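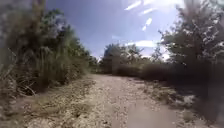

*Gravel track between dry verges.*

# About Tanano

Tanano teaches ground vehicles to drive on unpaved tracks by having people drive them first. An operator steers by remote control, the vehicle records what its sensors see together with each steering and throttle command, and a driving policy is trained on the paired record. We do this work for land managers, orchard operators and makers of small utility vehicles.

## How we work

A demonstration starts with a route sheet listing the start point, the end point and the side to hold if the track splits. The operator drives from a handheld controller with a live video feed. Speed is capped in software. If the operator makes an error, the run is kept and the segment is tagged, so that the recovery can be used in training and the error left out.

Our log format, Wisero, stores commands and images on one clock. A run is rejected if the two drift apart by more than 210 milliseconds. The archive now holds 344 accepted runs.

Low sun gets its own category. Glare hides ruts and flattens the contrast between gravel and verge, and a policy trained only at noon will wander when it meets the light head-on.
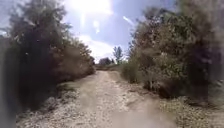
Skjelbred, a client since our first season, put it this way in a project review: the hours on the controller were cheaper than the hours they had spent writing rules for where a track ends and a verge begins, and their own drivers could do the work after a morning of practice.

We agree with most of that. A morning is enough to keep a vehicle centered. Smooth corrections take longer – new operators tend to steer in short jabs, and the policy copies the jabs. Every trainee drives the same route until the steering trace settles, and those early runs stay out of the archive.

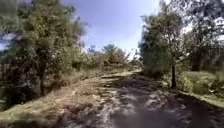
Shade is handled at the labeling stage. Shadow edges on gravel can resemble ruts or changes in surface, so 2 reviewers mark the drivable area independently, and any segment where they disagree goes back to the operator who drove it.

## What we deliver

- Recorded demonstrations in Wisero format, with the route sheets and segment tags.
- A trained policy for the client's vehicle, with the speed cap set by the client.

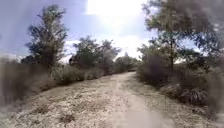 - Operator training on Kelloretti, our remote driving station, at our site or the client's.
- A written report on every takeover during acceptance driving, including the command the policy gave and the command the operator gave in its place.

## Contact

Inquiries about routes, vehicles or data formats go to the projects desk. Please state the vehicle's width, turning radius and control interface. New field projects are scheduled each March.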